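November, Tuesday, late afternoon

Sourdough crackers from discard, batch 11. Writing this up while the last tray is still in, so forgive the crumbs between the pages!

Batch 10 tasted great and bent like cardboard by the next morning. I'd blamed the flour, then the salt, then the weather. This time I left the recipe alone and changed only how the dough gets rested and rolled. Same jar of discard (the rye one Kullard keeps topping up), same oil, same rosemary.

Dough: 200 g discard, straight from the fridge and pretty sour, nearly the same weight of whole wheat, a good glug of olive oil, a teaspoon of fine salt. Mixed by hand until it stopped sticking to the bowl, then split into 4 pieces, wrapped, and left on the shelf by the window. Piece one got rolled right away. The others waited one, two and three hours.

What a difference. Piece one fought me the whole way — it crept back every time I lifted the pin, and I ended up with a thick middle and lacy edges. Piece two was easier. Piece three rolled out like a bedsheet and I could see the pattern of the parchment through it. Piece four was just as thin but had gone tacky on the outside, and I used more flour on it than I wanted to.

Baked at 350 F, middle rack, one sheet at a time. I turned each sheet once. Piece three came out gold right across, with those big glassy blisters I've been chasing since summer. I shouted a bit. The thin edges of piece one were nearly black before its middle had any color at all.

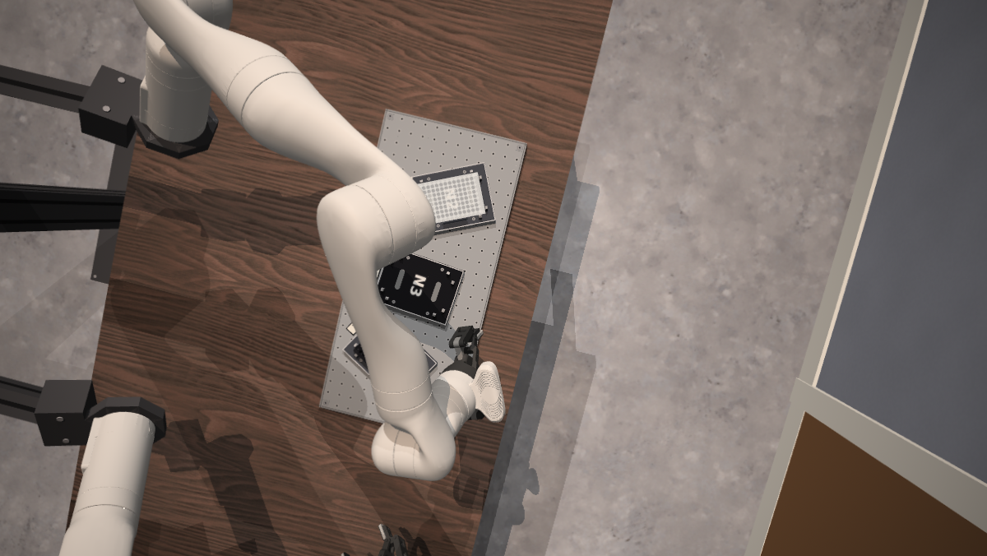 Naledi Moodley thinks the resting is only half of it and that I'm packing them up too soon. She leaves hers on the rack with the oven off and the door propped open with a wooden spoon, a full hour, and she wouldn't put a lid on anything before that. She also asked why I bother with parchment when a dusted sheet browns the bottoms better.

Good points, both. I went back and did the oven-off thing with half of piece three and put the other half straight onto the rack by the sink. Will compare tomorrow. On the parchment I'm less convinced, mainly because I remember scraping batch 6 off with a paint knife, but I'll give one sheet a try.

Scoring: did it before baking with the pizza wheel, dragging lightly. Piece three snapped clean on every line. The wheel wants cleaning between sheets or it starts pulling the dough into little pleats.

Toppings, quickly. Sesame stayed on if I brushed with water first and gave it one pass with the pin. Flaky salt mostly fell off whatever I did. Caraway was wonderful, and I'm saying that as somebody who usually picks it out of bread. Damir Vidmar had the caraway ones with sharp cheddar and went quiet for a while, which I'm counting as a yes.

For batch 12:
Two-hour rest for everything.
One sheet without parchment.
Half the salt in the dough, the rest on top, ground finer.
Try the older discard from the back of the fridge. It smells like nail polish, but in a promising way?

Timer just went. Last tray is darker at the back left corner, same as always, so turn it sooner next time.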